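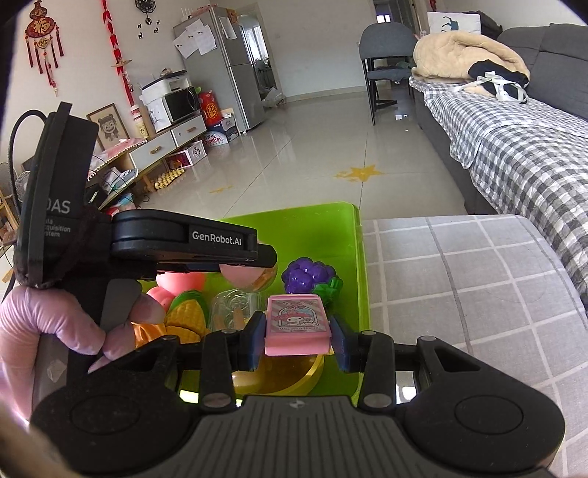 What are the students in the Killmont manipulation class working on this term?

They are recording and sorting demonstrations of one household task, tidying small objects into a tray or box, with hand-held grippers. The recordings will be used to train a policy for a two-finger robot arm.

CRICHTON, May. The Killmont robotics program has opened its student project on household tidying to a second class group. The project is taught by Folke Isaksson and Angelica Bautista and has 16 students enrolled, working in pairs.

Each pair plans a task, records it, and labels the result. Labels mark the approach, the grasp, the transfer and the release. A demonstration with a missing label is returned to the pair that made it. Object sets mix rigid and soft items, and toys are used for most tasks.

"Small boxes went quickly. Soft shapes took us most of the term, mainly on finger spacing," said Haris Petkov, a second-year student.

Labeling is done in Stovska, an annotation tool written by an earlier class and maintained by Radu Vlad. The current version adds separate tracks for the left and right grippers.
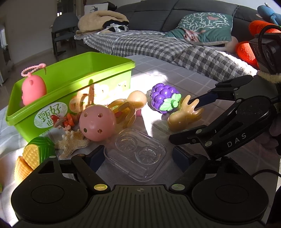

How is student work graded?

Each pair submits 64 labeled demonstrations and a written report. Label accuracy and the report carry equal weight. The trained policy is tested, but its score does not affect the grade.

Final reports are due at the end of the term. Nine pairs can be accommodated in the next intake, and no programming experience is required. Applications go to Jericho Catacutan at the Killmont program office, which closes at 4 p.m.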